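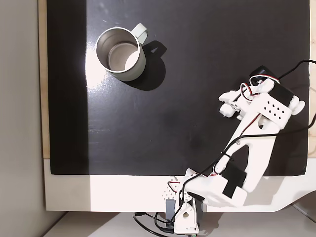 # Ticket 539: gripper servo overload during mug pick, arm drops to rest

- **Opened:** 20/04/2023
- **Cell:** Skokholm
- **Software:** Pridunora control stack, current release branch
- **Severity:** 2 (work stopped, no injury, no damage to the arm)
- **Status:** resolved, one follow-up open

## Summary

During the mug pick task the gripper servo reports an overload on closing. The driver responds by disabling torque on the whole bus, so every joint goes limp and the arm falls onto the tabletop. The mug task uses the stainless steel mug with the pale gray-green handle, standing upright on the black surface. The fault was first logged on this task and has not been seen with the foam blocks.

The overload is a nuisance. The loss of torque on all joints is a safety matter and is treated as the main fault in this ticket.

## Symptoms

1. Arm homes normally and moves to the pre-grasp pose.
2. Gripper opens, descends and starts to close.
3. Gripper position stops short of the commanded value. Load climbs and stays high.
4. Driver prints the following and the arm drops:

```
[bus0] id=6 status: OVERLOAD
[bus0] fault handler: torque_off(all)
[motion] lost joint feedback, aborting trajectory
[motion] last commanded id=6 pos=3044 limit=900
```

The `limit=900` value is the torque limit in raw units, as loaded from the arm profile. Position is raw encoder counts.

## Expected behavior

An overload on one servo should stop the trajectory and hold the remaining joints in place at their last measured position. The gripper alone may release.

## Log

**Entry 1.** Reproduced on the first attempt after a cold start. Power cycled the bus and repeated with the same result. Gripper closes fully in free air with no error, so the fingers and the linkage are not binding.

**Entry 2.** Checked the supply at the board while closing on the mug. Voltage dips slightly at contact and recovers. No undervoltage flag on any servo. Supply ruled out.

**Entry 3.** Inspected the servo wiring. The wires loop near the gripper and run down the middle link, so a snag at the wrist was the obvious suspect. Moved the wrist through its full range by hand with torque off. The loop has enough slack at both ends of travel. Reseated the connectors at the gripper and the wrist. Fault still present.

**Entry 4.** Swapped the gripper servo for the spare. Ran the ID and baud rate setup, then the zero routine. Same overload at the same commanded position. Original servo refitted. Servo hardware ruled out.

**Entry 5.** Compared the commanded close position with the measured one. The planner always sends the full-close value of 3,044, regardless of the object. With a foam block this does no harm, as the foam compresses and the load stays below the trip level. A rigid object stops the fingers early, the position error remains large, and the servo keeps pushing until its own protection trips.

**Entry 6.** Checked why the grip timeout did not catch this. The timeout is present in the Fukora task file but is read only when `grip_mode` is set to `force`. The mug task was copied from the foam task and still had `grip_mode: position`.

**Entry 7.** A second, smaller problem turned up while replaying the recorded grasps. In some runs the grasp target lands to the right of the mug, and the fingers close on nothing. The overhead detector is merging the mug with its shadow. The shadow falls on the right and includes the shape of the handle, so the merged outline is wide enough to pull the center point off the mug body. Glare on the left half of the tabletop makes the thresholding worse. These runs do not trip the overload, which explains why the fault looked intermittent in earlier reports.

**Entry 8.** Read through the fault handler. `torque_off(all)` is called for every status error without checking the ID or the error type. This was added in February, after the overheating fault on the Bednárik cell, and was meant to be temporary. It was merged with the profile update and stayed in.

## Root cause

Two separate causes combine:

- The mug task runs in position mode with a full-close command, which stalls the gripper servo on a rigid object.
- The fault handler cuts torque to all joints on any error, which lets the arm fall.

## Fix

Task file:

```yaml
gripper:
 grip_mode: force
 close_on_contact: true
 timeout_enabled: true
```

Fault handler, new order of operations on a gripper overload:

1. Stop the active trajectory.
2. Write the measured position of each remaining joint as its new goal.
3. Release torque on the gripper servo only.
4. Raise the fault to the operator and wait for a manual clear.

Overheating, undervoltage and emergency stop still cut torque on all joints. Do not change those paths under this ticket.

## Verification

- Closing on the mug body: gripper stops on contact, no overload.
- Closing on the handle: same.
- Forced overload, with contact detection disabled and the fingers closed on a steel bar: arm holds pose, gripper releases, fault raised.
- Emergency stop pressed in the raised pose: arm drops, as intended.
- Foam block task: no change in behavior.

## Workaround for cells not yet updated

Do not run rigid objects in position mode. Keep hands out from under the arm whenever it is powered. If the overload message appears, switch off the bus supply before touching the arm, then support the upper section while clearing the pose. Torque can return suddenly if the driver reconnects.

## Follow-up

Detector shadow handling moved to its own ticket. Until it is closed, diffuse the lamp over the tabletop and check the grasp point on the operator screen before confirming each pick.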